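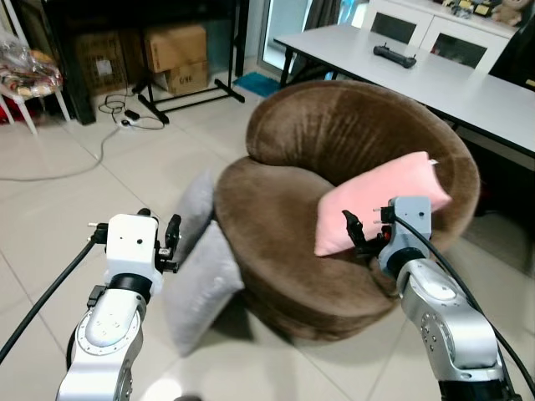

Jun 10, 2018 – by Flor Cáceres

Bruvham has revised its Skondance roof bars for estate cars with raised rails. The new clamp foot replaces the two-bolt design sold until February and closes with a single locking lever.

Each bar weighs 2 kg and fits rails up to 36 mm wide. The stated load limit is 100 kg per pair – the weight of the bars must be deducted from this figure.

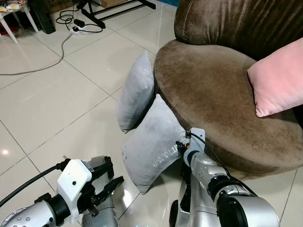 Bars with the old foot can be converted. The kit contains four feet, four rubber pads and a 19 mm end cap for each open end. Xiaoyan Tan, product engineer at Bruvham, said the pads should be replaced whenever the feet are moved to another car.

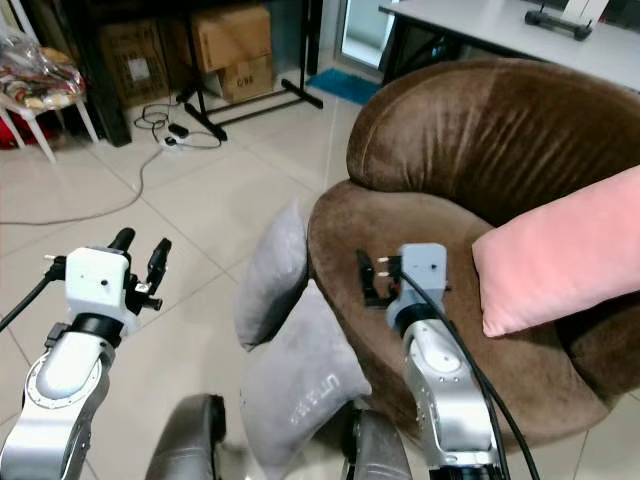

Fitting other carriers

The Pomeo cycle carrier fits the new bars without an adaptor. Stępień ski holders need the longer T-bolt, sold separately.

Sign up for our newsletter. We use cookies to improve this site. Accept | Settings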